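Drorano hand-held teaching gripper

Two-finger tool for showing tasks to a robot by hand
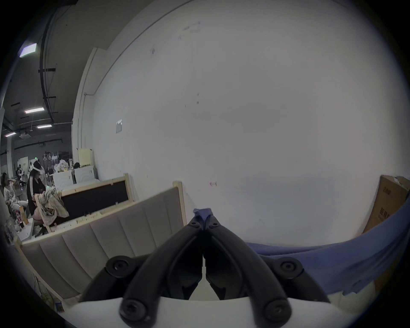 What it is for

With the Drorano you can teach a robot arm without moving the arm. The operator takes the gripper in the hand, does the task at normal speed, and the recording is later used to train the robot. It is suitable for soft goods like cloth, for small boxes and for light parts on a table.

The fingers are black and curved, and they are fixed with round bolts with hexagonal socket. They close at the tips, so also a small piece of fabric can be pinched. The wide-angle camera looks over the white base plate and sees both fingers during the whole work, together with a large part of the room.

Technical data

Weight with camera: 360 g
Maximum recording on one charge: 3 hours
Order number: 900
Price: 1,292 euro, without tax

In the box

Gripper, charging cable, hexagonal key, printed manual in English and Polish. The memory card must be ordered separately.

Before first use

Please check all bolts with the key and tighten them by hand only. Clean the lens with a dry cloth. Open and close the fingers slowly for the calibration, then start the recording. If the fingers do not meet at the tips, please repeat the calibration.

Delivery

Made by Grimico, sold from our shop in Mullham. Orders before noon are sent the same day. Spare fingers are available again from May.

Price list valid from 5/4/23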